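Membership Records and the Move to Pirudar

This entry sets out the position of the Marken reading circle following the transfer of its lending records from Lau to Pirudar. Members who borrowed through the Wallow branch in January are asked to read it in full.

The old register held 1,328 entries. Of these, 148 carried no return date, and a good number referred to titles that the circle no longer owns. I have kept these entries as they stand. A member who recognizes one of them as a personal loan may write to me, and the entry will be closed without a charge.

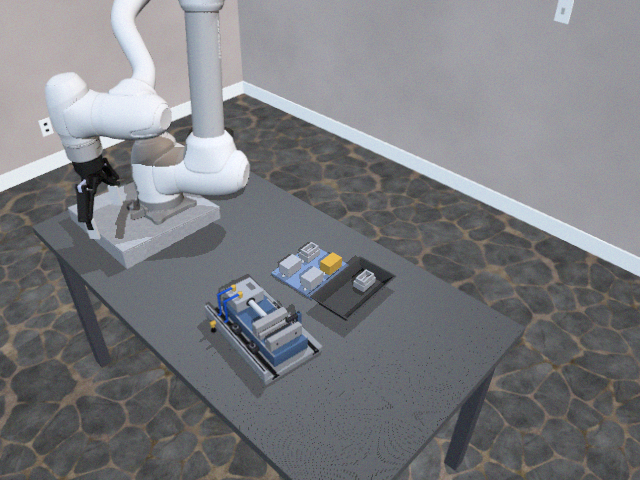
The limit on the shared catalog remains 500 titles. I have been asked whether this figure might be raised, and my view is unchanged. The shelves at Wallow were measured for that number, and the lower ones are already taken up by atlases and bound magazines. Donations are still accepted, provided that the donor is content for older copies to be passed to the Lau book sale.

Late fees are set at 50 cents per week. Large-print editions are exempt, as before. Renewals should be entered in Pirudar before six in the evening on the day they fall due. Renewals written on paper slips will be honored until the present pad runs out.

The list of titles for the spring term is not yet settled. Two of the novels proposed are out of print, and I am waiting for word from a dealer in Marken regarding used copies.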